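The Piano at Favdale

I was supposed to be in Favdale for one night. I'd brought one jumper, half a packet of mints and my tuning kit, and I'd told my sister I'd be back in time to feed her awful cat.

The job had come through Aurelia Stoica, who rings me perhaps twice a year and never says hello first. "There's an upright," she said. "Old lady, big house, wants it tuned before Christmas. Nobody's played it since her husband. You like those." And I do like those, she's quite right. Give me a piano that's been sulking in a cold room for ten years and I'm happy as anything.

So up I went on the bus, 191 steps from the stop to the front gate (I count steps, I've done it since I was small, and I'm not going to stop now for anyone), and there was Maricica Căpraru on the doorstep in a man's overcoat, holding a torch although it was two in the afternoon.

"You're the piano," she said.

I said I was, more or less.

The house was one of those tall narrow ones where every room has a step down into it that you don't see coming. She went ahead of me with the torch, calling out "Step!" each time, just after I'd found it. The piano was at the back, in what she called the winter room, under a bedspread, three coats and a birdcage. We took everything off. It was a Tănase, walnut, with the little brass candle arms still on it, and I'd never seen one outside a catalogue. I may have said something rude out of sheer pleasure.

"Does that mean it's good?" she asked.

"It means I don't know yet," I said.

I lifted the lid and played a chord of C major, and it sounded like somebody dropping a drawer of forks. Mrs Căpraru winced. Then she laughed, a really lovely laugh, and went off to make tea, and I got the front panel off and had a look.

Now, I should say that people leave things in pianos. Pencils mostly, and coins, and once a whole kipper, which I would rather not go into. So when I saw an envelope tucked down behind the bottom board I wasn't especially surprised. I fished it out with my long tweezers. It was thick and brown and it had a name on it in green ink: Liviu Filip. Underneath, smaller, it said "when he asks".

I put it on the windowsill and carried on. I had eighty-eight keys to see to and the light was going.

She came back with the tea and saw it straight away. She didn't drop the tray or anything like that. She put it down on the piano stool very carefully, moved a spoon from one saucer to the other, and said, "Well, he never asked."

"Who is he?" I said, because I'm nosy and always have been.

"He's the man next door," said Mrs Căpraru.

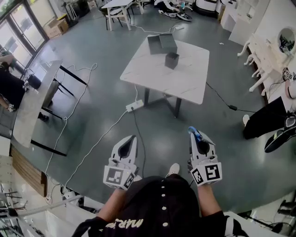

Page last changed: December, 16:40

It took the whole pot of tea to get the story out of her, and I'm fairly sure I only got the half she wanted me to have. Her husband and Liviu Filip had been friends, the sort who finish each other's crosswords. They'd bought the piano together when they were young and broke, half each, from a school that was closing down. Neither of them had a room for it, so it lived in a barn, and they went there on alternate evenings with a lamp and a blanket and taught themselves from the same book. Then her husband got married (to her, she pointed out, in case I'd lost track) and the piano came to the house. It was only meant to be until Liviu found somewhere bigger.

"And he did find somewhere," I said.

"He found next door."

"So why didn't he take it?"

"He didn't ask. And Petru didn't offer. And then they'd both left it so long that it would have been rude." She poured out the last of the tea, all of it into her own cup. "Thirty years they talked over that wall about beans."

I asked her what was in the envelope, and she said she'd never known there was one.

I'd like to tell you I then went back to work like a professional. I did try. I got the middle octave sitting nicely and started on the treble, but she kept walking in and out with her overcoat on, picking up the envelope and putting it down again, and you can't hear a thing with somebody doing that. At six the bus I needed came down the hill, went past the gate with all its lights on and left without me. I rang my sister about the cat. She said some things about my character.

Supper was soup and a very hard cheese. There was a third person at the table, it turned out later that there usually was: the lodger, Cuiping Han, who was writing a long thing about river mud and had been in the house since spring. She ate quickly and listened to all of it with her chin on her fist.

"But he asks all the time," she said, when we'd finished.

Mrs Căpraru put down her bread.

"Mr Filip," said Cuiping. "When I'm out with my boots he comes to the wall. Every week he says, is anyone playing that piano? I say no. He says, shame, and goes in."

"That isn't asking," said Mrs Căpraru.

"It's a bit like asking," I said.

We all looked at the cheese for a while. I have no idea what the other two were thinking. I was thinking that I had the bass still to do and two strings that wouldn't hold, and that if I got up at five I might just manage it before the first bus.

I slept in a bed like a hammock, under a picture of a bishop, and woke at four instead. It was black outside and so cold that my breath showed. I took my kit down in my socks — found every one of those steps with my toes, thank you — and worked by the torch with the door shut. It's slow, tuning, when you do it properly. You knock a pin round by a hair, you listen, you knock it back by half a hair. The Tănase fought me all the way through the tenor and then gave up all at once, the way they sometimes do, and began to ring. I had goosebumps right up my neck! Anyone in my trade will tell you the same, and everyone else will think we're daft.

At about seven I played it through. I only know a few tunes all the way to the end, and the one my hands like best in the morning is a silly old waltz my grandfather had, with a wrong note in the second half that he always played and so I play it too. I did it once quietly and then, since the house was obviously awake by then, once loudly.

There was a knock at the back door before I'd finished.

He was smaller than I'd imagined. He had on pyjamas, wellingtons and a very good hat. He looked past me down the passage to the winter room and took the hat off.

"I heard it through the wall," he said. "I wondered if I could —" and then he couldn't seem to get any further. I wasn't about to help him. It wasn't my sentence.

Mrs Căpraru had come down behind me. She still had the overcoat on and I do wonder if she slept in it.

"If you could what, Liviu?" she said, quite loudly.

"If I could have a go," said Mr Filip.

She went and got the envelope off the windowsill and handed it to him. He opened it there on the mat with the door wide open and all the heat going out. There was a bill of sale in it, so old it had gone soft like cloth, with both their names at the bottom and the price, 510, ringed in pencil. There was also a sheet of squared paper covered in green writing, which he read with his lips moving and then folded up and put in his hat. None of us asked. Cuiping nearly did, I could see her nearly doing it, and I trod on her foot.

Then he went in and sat down, wellingtons on the pedals, and played something out of that old book, I suppose, because it was the kind of plodding little piece you only ever find in books like that. He played it badly. He had to stop twice and look at his hands. Mrs Căpraru stood beside the birdcage and told him when he'd gone wrong, and she was right each time, so she must have heard it a good deal, once.

I missed the first bus as well. I had the second one, with a jar of beans on my lap from one side of the wall and a jar of the same beans from the other, and when I got home the cat had been sick in my slippers.

Aurelia rang in the spring. "There's an upright," she said. "Favdale again, next door but one. Bring a hat."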